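Diary of the Training Office, Cabello Works
03/12/2019

Attended the open day at the Primorel assembly hall in the company of Kanchan Upadhyay. We signed in at the gate, received our badges and were taken directly to the demonstration area. Our host was Sarita Nautiyal, who is responsible for the harness cell and spoke without notes.

The subject of the morning was the handling of small wire harnesses and finished boards by a two-armed robot. Ms. Nautiyal stated that loose wires remain the hardest item for the cell, as no two harnesses hang alike. Visitors were asked to stay behind the table and to hold their questions until the arms had come to rest.

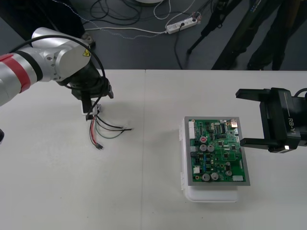 Gumar, which supplies the training for cell operators, presently offers a course of 14 sessions. Mrs. Upadhyay asked whether our own bench staff could be admitted without prior programming experience. The reply was that three of them could join the October group, subject to a written request from this office. I undertook to prepare that request.

Before lunch the discussion turned to inspection. The Clusodov procedure, adopted by Primorel last year, requires a close view of the board before any connector is handled. Operators are taught to find the printed labels first and to take their bearings from them.
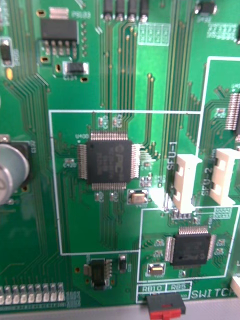
I inquired about the records kept. The cell logged 2,668 handling attempts in October against a plan of 2,000, and each attempt is filed with the name of the operator on duty. The failed attempts are reviewed on Friday afternoons. I requested a blank copy of the review form and was given one.

Lunch was served in the upper canteen. Mrs. Upadhyay left early for her train. I remained for the safety talk, which repeated much of the printed leaflet, and returned my badge at the gate.

To do: letter to Gumar; travel claim; return the borrowed safety glasses to Ms. Nautiyal by internal mail.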